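Against the big drainer

By Afiq Pangaribuan

I have washed dishes by hand all my life, and I have come to believe that most of us own a dish rack which is too large. I say this as a person who bought the large one himself. It had two levels, a tray, a holder for knives and a hook for cups, and it took the whole left side of my sink. After one February of living beside it, I gave it to my cousin, who has four children and a right to it.

My argument is simple. A rack is a place where things stay for a short time. When the rack is large, the things stay for a long time. In my kitchen the plates went from the rack to the table and from the table to the rack, and the cupboard was only for the dishes of guests. I do not think I am lazier than other people. I think that a rack with space for every plate in the house becomes, little by little, a cupboard without doors.

The small wire kind is sold everywhere and it is not beautiful in the shop. Beside the bamboo models from Skellia, which fold like a deck chair, it looks like a piece taken from the inside of an oven. But look at it alone on a clear surface, with two cups for company, and I believe it has some dignity. The thin black wire makes its zigzag along the sides, the ends of the arms wear pale rubber tips, and the rest is air.

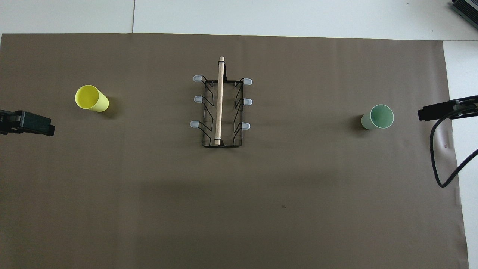 ## What the wire does well

I want to speak first for the tips. A bare wire end scratches the glaze of a plate, and it also scratches the person who wipes the counter. A soft cap costs almost nothing. On the drainer I had from Drudura there were no caps at all, and I still have a salad bowl with the proof on it.

The second merit is that wire hides nothing. A plastic drainer with a deep tray keeps old water under it, and you learn this by the smell. With wire you see the counter through the rack, so you wipe the counter. I put mine on a folded towel, and the towel goes to the laundry with the others.

The third is the slots. They make you decide. A basket accepts a pile, and the pile dries badly, because the air cannot go between two bowls that sit one inside the other. Prongs in two rows ask that each plate stand separately, left or right.
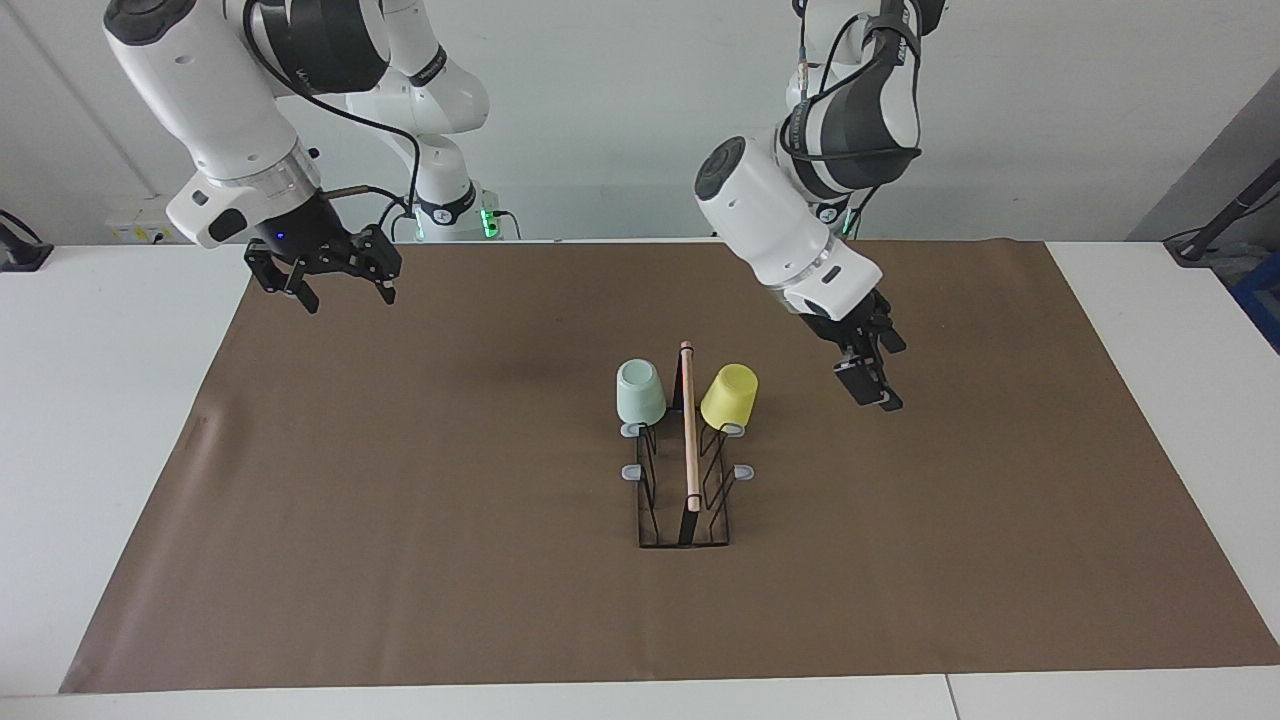
*901 words in the printed issue, shortened here. Reading time: 3 minutes*

## The objection of the large family

My cousin read a first version of this essay and was not pleased. She told me that six people make eighteen plates in a day and that my little rack would be full before the soup bowls. She is right about the number. I answer only that her plates do not arrive all together. Breakfast can be dry and put away before lunch, if somebody puts it away, and we both know that the question is this "somebody."

There is also the matter of pots. I admit that a small rack is not a good friend of pots. A heavy pan makes the light ones slide, and I have heard that sound at night. I dry my pots with a cloth, immediately, and I have come to like this minute of work. Others will hate it, and for them Stidach makes a flat mat that rolls up, which I have used at my sister's house without complaint.

What I cannot accept is the advice I read so often, that a kitchen needs "more storage" at the sink. The sink is where the work is done. I would like to have my elbows free there, and enough counter to cut an onion while the plates are drying.

My cousin still has the big drainer. Last time I visited, there was a school book on the upper level.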